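June, late, the window open and the moths coming in to see what I'm doing

I have spent an entire evening on a computer that is worth less than the sandwich I ate while looking at it. I want that written down somewhere, in case I ever again describe myself as good with my time.

The tower came from Paavo Seppälä, who has been moving house since April and pays his debts in objects. I helped him carry a piano. For this I have received a desk lamp, a fondue set with no forks, and now a black desktop computer that beeps three times when switched on and then sits there looking innocent. He said it was "probably nothing." Paavo said the same of the piano.

Three beeps, according to the manual I found online, is memory. According to a second manual it is video. According to a forum it is whatever you would least like it to be, and also I should have bought a Zudell. I went with memory, on the grounds that memory is the only part I know how to take out.

So, the panel off, and the inside of the thing laid open. I always forget how green they are. You spend years looking at a plain black case and all the while there has been this busy little city in there, everything soldered down and labeled in type meant for ants. The slots are long and black with a white latch at the end, and you press the latch down and the stick is supposed to rise up gratefully. I read the procedure aloud. Latches first, both ends. Hold it by the edges. Don't touch the gold part. Don't rock it. Everyone rocks it.

There was a blue one, blue board and little black chips in a row, and it was the one I had already decided to blame. I had no evidence. It just looked more pleased with itself than a memory stick should.
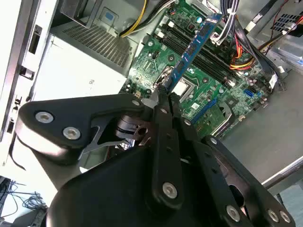

Reijo Kuusisto wrote back within the minute, as he does whenever I mention computers and never when I mention anything else. Blue means nothing, he said, it's only the color of the board, and had I tried cleaning the contacts before I convicted anybody? Use a pencil eraser, a white one, and go gently. And when it goes back in, check the notch, it only fits one way around, and if I am pushing hard I am pushing wrong. He then asked if I still had his ladder.

I do still have his ladder. I did not answer that part.

The only eraser in the house was on the end of a pencil from the Banley furniture warehouse, and it was pink and had gone hard as a tooth. I tried it on the back of an envelope first and it left a streak like a skid mark. So I walked down to the shop on the corner before it closed and paid for a white eraser, a bag of pretzels and a birthday card I have no use for until the fall. Total outlay on the free computer so far: one piano, one eraser, one card.

While I was out, I thought about the last time I did this. It must have been soon after 2000, with the beige machine from my first job, the one that took up half the dining table and hummed in B flat. I put in one extra stick of memory and felt like a surgeon for a month. I told people at parties. Nuria Tekleab, to her eternal credit, asked what it did differently now, and I had to say it did the same things, but sooner.

Back home I took stock, which is a thing I like to do when I am putting off the next part. There is more in the case than I had expected and I have no business with most of it. The power supply has a white label covered in tiny print, which I have decided is none of my concern. There's a hard drive bay with blue plastic clips, very cheerful, and a handful of orange and red wires curled up at the corner of the board as if they'd gone to bed. Whoever built it bothered to tuck some of the cables out of the way and then lost heart. I know the feeling. My closet was organized by the same person.

Reijo had also said to write down which slot each stick came out of. I wrote it on my hand, then washed my hand, as one should before touching components. 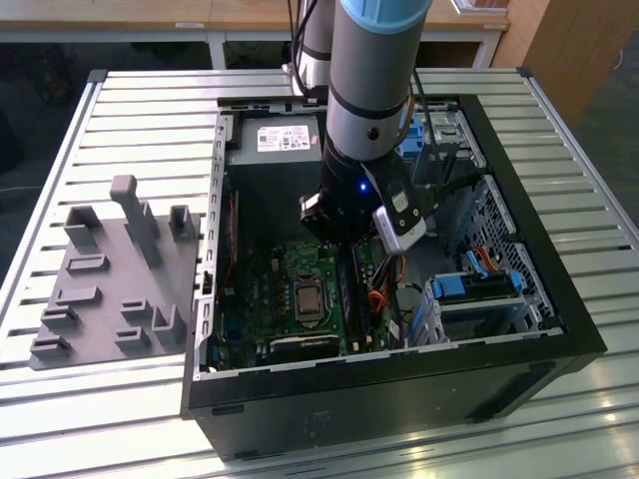 Things learned, for next time

1. White eraser, not pink. Keep it in the drawer with the small screwdrivers, where I will fail to look for it.

2. Write the slots on paper. Paper does not get washed.

3. The notch. I have now had this explained to me by Reijo, by two manuals and by a man on the forum who signs himself Naidoo and is angry about everything except memory, on which he is quite tender.

4. Listings for a tower like this one start at $19. Somebody wants $141, and has used the word "vintage." I looked at that listing for longer than I'm going to admit here.

5. Paavo has another box in his hallway. Do not ask what's in it.

It is very late and I'm not putting the panel back on or pressing the power button tonight. If it beeps I'll want to know why, and if it doesn't I'll have to find something to do with it. The screws are in a saucer on the kitchen windowsill. I have told myself this twice so that in the morning I won't pour milk over them for the cat.

Must return the ladder.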